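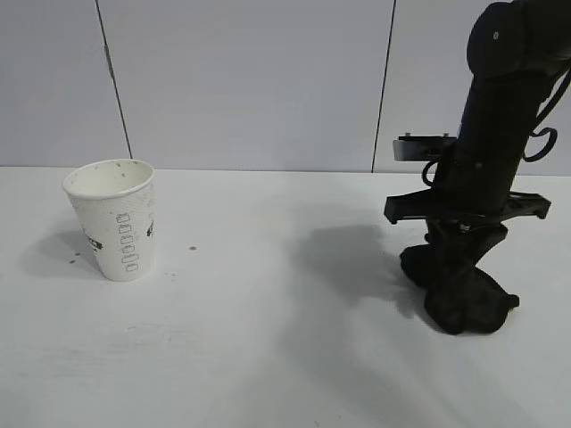
Lista de verificação — copa e zona de refeições, piso 2
Edifício Haslam
Inspeção mensal: janeiro
Inspecionado por: Aslı Saraç
Revisto por: Songül Yazıcı

Legenda: C = conforme; NC = não conforme; NA = não aplicável

1. Pavimento e circulação

1.1 Pavimento limpo e sem derrames — C
1.2 Passagem livre até à porta corta-fogo — NC
Duas caixas de garrafões encostadas à ombreira do lado direito. A porta abre, mas não até ao fim. Foram retiradas durante a visita e levadas para a arrecadação 216. Confirmar na próxima inspeção que não voltaram.
1.3 Tapete junto ao lava-loiça fixo e sem dobras — C
1.4 Sinalética de saída iluminada — C

2. Eletricidade

2.1 Tomadas sem folga nem marcas de aquecimento — NC
A tomada dupla por trás do frigorífico pequeno está solta na caixa. Pedido de reparação n.º 518 aberto à Keltoslow. Até lá fica desligada no quadro e identificada com etiqueta vermelha.
2.2 Ausência de extensões ligadas em série — C
2.3 Diferencial testado pelo botão — C
Disparou à primeira e rearmou sem problema.
2.4 Chaleira, torradeira e micro-ondas com etiqueta de ensaio válida — C
A etiqueta da torradeira está a descolar-se. Substituir.

3. Máquina de bebidas quentes (Ullell)

3.1 Bico e tabuleiro de pingos limpos — NC
Depósito de calcário no bico. O registo de limpeza pendurado ao lado não tem rubricas na última semana. Falado com a equipa da manhã, que passa a rubricar antes das 10 h.
3.2 Aviso de água quente visível — C
3.3 Mangueira de alimentação sem fugas nem vincos — C
3.4 Filtro dentro do prazo — C
Próxima troca em março. A Longate entrega o filtro, mas não o instala; marcar técnico com antecedência.

4. Água e lava-loiça

4.1 Escoamento normal — C
4.2 Torneira misturadora sem pingar — C
4.3 Sabão e toalhas de papel disponíveis — C
4.4 Produtos de limpeza fechados e rotulados — NC
Um pulverizador sem rótulo debaixo do lava-loiça. Conteúdo desconhecido. Entregue à limpeza para eliminação. É a segunda vez que este ponto falha, já constava da lista de novembro.

5. Frigoríficos e alimentos

5.1 Temperatura do frigorífico grande até 5 °C — C
5.2 Temperatura do frigorífico pequeno até 5 °C — NA
Desligado, ver 2.1. Esvaziado na quarta-feira.
5.3 Borrachas das portas em bom estado — C
5.4 Sem alimentos fora de prazo — C

6. Resíduos

6.1 Contentores com tampa e saco — C
6.2 Separação respeitada — NC
Guardanapos usados e restos de comida no contentor azul. O cartaz atual é pouco claro — não diz onde vão os copos de papel. Pedir versão nova com os contentores pela mesma ordem em que estão na parede.

7. Emergência

7.1 Extintor acessível, com selo e manómetro no verde — C
7.2 Manta ignífuga no suporte — C
7.3 Caixa de primeiros socorros completa — NC
Faltam pensos para queimaduras. Encomendados.

Comentários da revisão (S. Yazıcı)

De acordo com as classificações. O ponto 1.2 devia ter sido comunicado no próprio dia à receção, e não apenas registado aqui. O ponto 4.4 passa para a reunião de segurança por ser repetido. O 2.1 só fecha com a folha de obra da Keltoslow anexada.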